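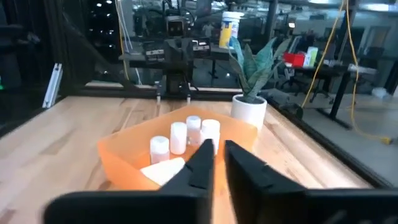
Altden Small Parts Bench Guide Issue 5 Page 108

Section 9. Setting up the orange bin

Read this before you put anything in the bin. Takes a few minutes. Do it at the start of each shift and again after a bottle change.

You need:
One orange bin, the see-through kind
Small white bottles with white screw caps, four to a bin
One white block
Damp cloth, dry cloth
Pencil and the bin card (form 2987)

9.1 Clear and wipe the table

1. Take everything off the wood. Cups, tape, pens, yesterday's card.
2. Wipe with the damp cloth, going with the grain. Then the dry one.
3. Check for grit where the bin will sit. Grit scratches the base and then the bin rocks.
4. Plant stays on the table, back edge. Move it to wipe, put it back. Don't water it in place, take it to the sink.

NOTE: No spray cleaner on the wood. It leaves a haze and we had to sand one table back in June.

9.2 Place the bin

1. Hold the bin up to the light. Look for cracks at the corners and along the rim. Any crack, swap it.
2. Set it down flat. Leave a little room between the rim and the plant pot.
3. Press each corner with one finger. If it rocks, lift, wipe underneath, try again.
4. Don't drag it. Lift and set.

CAUTION: Clundent bins look nearly the same but the walls are straighter. They do not stack with ours and they jam. If you get two stuck together do not pry with a screwdriver. Warm water on the outer one, cold in the inner one, twist.

9.3 Bottles

Empty bottles only at this stage. Filling is section 11.

1. Check each cap. Finger tight, then a small nudge more. Thread should not show.
2. Check the outside for drips, dust, old label glue. Glue comes off with warm soapy water and a thumb.
3. Stand the bottles in the bin one at a time, upright, toward the middle and back. They don't need to be in a row. A loose bunch is fine.
4. Keep the tallest away from the front wall. You will be reaching over that wall all day and it's the one your sleeve catches.
5. Give the bin a gentle push from the side. Bottles may shift a bit. If one tips over, stand it up and check the base, sometimes theres a burr left from molding.

NOTE: Bottle heights vary a little between batches. Mixed heights in one bin are OK for practice and for sorting. Not OK for filling.

CAUTION: Never pick up a bottle by the cap. If the cap is loose the bottle goes and so does whatever is in it.

9.4 The white block

1. Lay it in the front left of the bin, long side down. Does not have to be square to the walls, an angle is fine.
2. Don't jam it against the bottles. It's not a wedge.
3. Dirty or torn, change it. Spares are in the Yule drawer, second one down.
4. Do not cut blocks to fit. If it won't fit you have the wrong bin.

9.5 Fill in the card

Bin number, your initials, time. Bottle batch if you know it, a dash if you don't. Leave the last box blank, that gets filled at the end of shift.

Pencil please. Pen runs when the cards get wet and then we can't read the batch.

9.6 Taking it down

1. Bottles out first, one at a time. Into the tray, caps up.
2. Block out. Shake it over the trash, not over the table.
3. Wash the bin in warm water, a drop of dish soap, soft sponge. No scouring pads, the plastic clouds up and you can't see through the sides any more.
4. Air dry upside down on the rack. Don't stack wet.
5. Wipe the table again. Same as 9.1.
6. Card goes in the box by the door.

CAUTION: No dishwasher. No boiling water. The walls go soft and flare out and that's the bin gone.

If something's off

Bin rocks on a clean table: base is warped. Swap it, write W on the old one.
Bottles keep falling: check for burrs, then check that you haven't got the block pushed up under one of them.
Cap won't seat: cross threaded. Back it off all the way and start agian. Still won't, bin the cap, keep the bottle.
Sticky patch inside the bin: soak before you scrub.
Short a bottle: look behind the plant pot. Then the floor.

Ordering

Bins and caps come from Clisholm, smallest carton of caps is 900. Ask Hamish Mackay before you order, he usually has half a carton open. Bottles are on the main list, see section 14.

Next: Section 10, Labels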